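Can a machine pick up the playroom yet? (or the parts bench, I'm not fussy)

mudroom_mel
Serious question from a tired parent. My dishwasher does dishes, my vacuum bumps its way down the hall, so where's the thing that sorts a basket of toys? I'd pay real money for it. Balls in one bin, blocks in another, trash in the trash, and I'm on the couch by 8:30.

torquewrench93
Not yet, and I say that as someone who likes robots! We had a Volta arm at the shop for two months. Give it the same bracket in the same spot and it'll go all day. It did 1571 of them on one run and I had zero complaints. Dump those brackets in a tote every which way and it was a whole different animal.
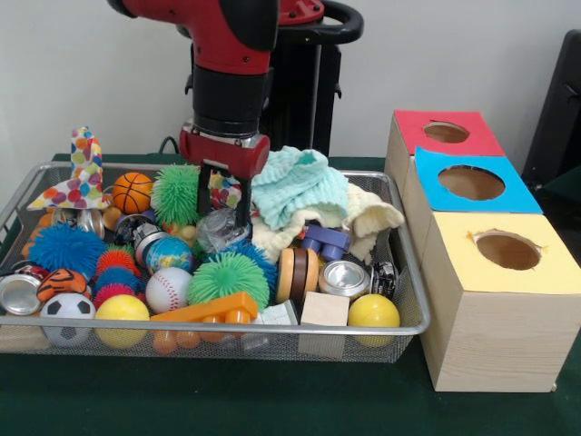
The grabbing is what gets you. A baseball is easy, it's round and it's hard and it doesn't care which side you pinch. A washcloth folds up on you. A spiky rubber ball squishes, and anything clear and crinkly is a pain for the camera to find in the first place. Now pile all of it together so every piece is leaning on three others, and good luck.

hernwood_dad
Gonna disagree some. You're talking about one arm at one shop, and how long ago was that? My brother-in-law's place runs a Watel unit on mixed returns and he's happy with it. It's slow, sure, but it runs at night. Who cares if the toys take four hours if I'm asleep?

torquewrench93
Does somebody clear its jams at 2 a.m.? Ours needed a babysitter.

hernwood_dad
Okay yes, they have a night guy. But he covers the whole floor, he's not standing there holding its hand.

mudroom_mel
I don't have a night guy lol

pegboard_876
I'm in the middle on this. Two fingers can do way more than people think if you let it miss and try again. What I don't buy is the jump from "took it out of the basket" to "put it where Mel wants it." My kids can't even agree on whether a yo-yo goes with the balls.

mudroom_mel
It goes in the junk drawer, obviously. So what do I do in the meantime, more bins?

torquewrench93
Fewer toys. Ask again in January, I'll probably be grumpy about the new Yoshida one by then.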